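Sorting and Storing Baseball Caps by Color

Updated October 28, 2022

Caps lose their shape in storage more often than in use. The usual cause is a drawer or box filled without any order, where every search for one cap flattens the rest. The method below uses open bins, one per color group, and a clear table as the sorting surface.

What you need

A table with room for the bins along the far edge
One open bin for each color group, plus one for caps that need cleaning
A soft brush
Acid-free tissue for caps that will be stored longer than 6 months

Bin size

Measure the deepest cap you own, front of brim to back of crown, and buy bins at least an inch longer. The Brurix open bin in the medium size takes up to 14 nested caps. Fill it past that and the lower crowns start to fold. The Goltthorpe bin is narrower and holds the stack more upright, but structured caps catch on its rim.

Step 1. Clear the table and set the bins in a row at the back. Leave the front half free.

Step 2. Assign a color group to each bin. The bin itself does not have to match the caps. A label on the front edge is enough.

Step 3. Put the caps on the table a few at a time. Turn all the brims the same way, so the crowns can be compared side by side.

Step 4. Separate the dark colors first. Navy and black are the pair most often mixed up, especially under warm bulbs. Lay the two next to each other on a light surface and compare the crowns, not the brims, as brims fade sooner.
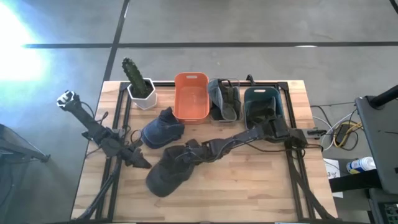

Step 5. Brush each cap from the front panel toward the back. Caps with sweat marks go in the cleaning bin and stay out of the stack until they have been washed and dried.

Step 6. Push out any dents in the crown from the inside with your fingers. Unstructured caps will not hold a round shape - fold the back panel in and leave the front alone.

Step 7. Nest the caps brim to brim and place each stack in its bin. The most worn cap goes in front.

Placement

Keep the bins off the floor and out of direct sun. A shelf at chest height works well. Do not stack open bins on top of each other.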